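Progress report to Maes, second period
Project: Sudon two-arm cell, setup and upkeep
Prepared by Colm Carroll, 2023-03-14

This report covers the work on the simulated copy of the Sudon cell, which we use to check arm and gripper settings before they go to the real machine. The model was rebuilt in November after the gripper change.
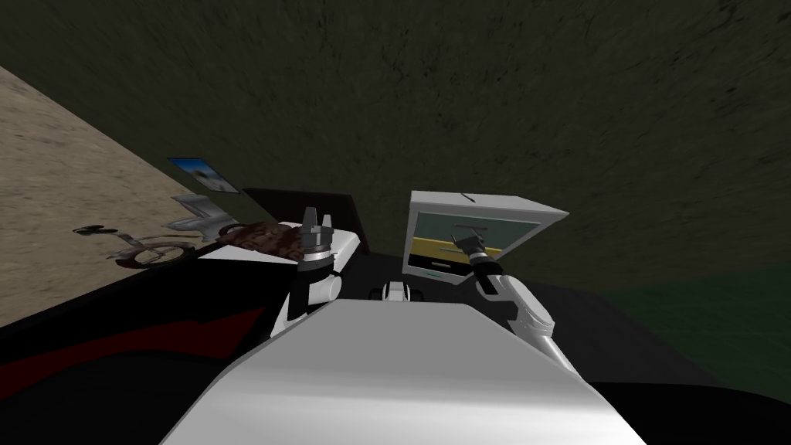
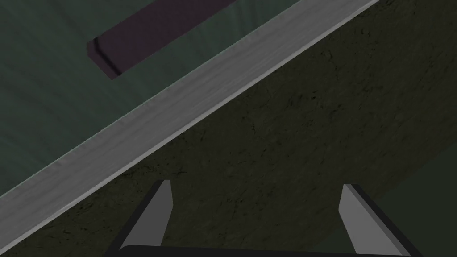
Sudon cell, simulated views. First: both arms over the table, with the laptop and white tray. Second: gripper open, with the purple block beyond the gray plank.

Work done
The finger offsets on both grippers were re-entered from the Dremero drawings. The old values left one finger closing early. We ran 200 open and close cycles on each gripper after the change, and 18 stopped with a position fault. All 18 were traced to a wrong travel limit in the left gripper file – now corrected.

Brynhildur Fogh rewrote the homing routine so that the right arm parks first. She also set up a joint limit check that runs each time the cell is loaded. The log from that check holds 393 entries so far and is kept with the Plorov settings.

Still open
The wrist on the real right arm is due for grease and a new cable clip. The clip is on order. Table textures in the model load slowly, but this does not affect the tests.

Spending
We have used more than 4,000 dollars of the parts budget, mostly on gripper fingers and spare cables. No extra money is requested for this period.

Next period
Load the corrected gripper file on the real cell, repeat the cycle test there and send Maes the fault log.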